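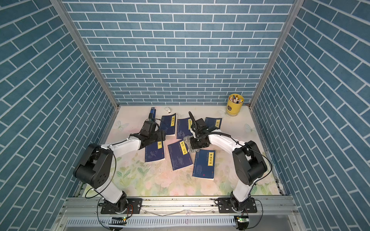
21 February 2020

Books today. I have been putting it off for weeks, and the pile had got to the point where I was stepping around it. Started after breakfast with coffee and the radio on low.

The plan was the same as last May: everything in one heap, then sort into keep, lend and sell. Last time I gave up halfway and put the rest back on the shelf in whatever order they came to hand, so I was partly undoing my own work.

The Barroso set stays. I have read two of the volumes and mean to read the others, and it cost me 90 dollars, so it can have its shelf. The old Nurora almanacs can go. I kept them for the tide tables and have not looked at a tide table since I moved inland.

Found a Trurkik bus ticket marking a page in the middle of a novel I don't remember starting. Read four pages to see if it came back. It didn't. Put it in the lend pile with the ticket still in it.

Lunch was soup and the end of the bread. Rain on and off. I called the secondhand shop in Praltau and they will take hardcovers in decent shape, no more than 20 at a time, and I have to bring them in before noon. They pay store credit only. I said fine, though it means coming home with more books.

Back at it by two. The mat needs attention more than the books do. The flowers and leaves still look all right, but it is scuffed all over and the pink is coming away in chips, with white showing underneath. There is a yellowish stain too, and crumbs. I will try dish soap and a soft brush on the stain, but the chips can't be fixed. A new mat in the same size was 24 dollars when I looked. I may wait until spring.

The navy covers are a nuisance to sort. From any distance they all look alike, and the lettering on them is faint enough that I have to pick each one up and tilt it toward the window. Paper slips in the tops would help – I'll cut some tonight. 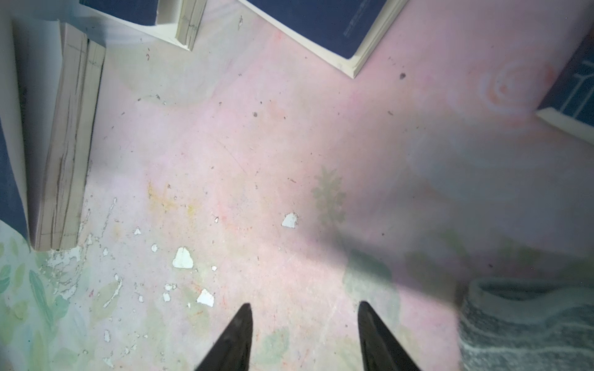
For tomorrow

Cut the paper slips if I don't get to it tonight.
Soap and brush for the mat. Sweep it first.
Boxes from the hall closet, the small ones. The large one was too heavy to lift last time.
Call about the shelf brackets.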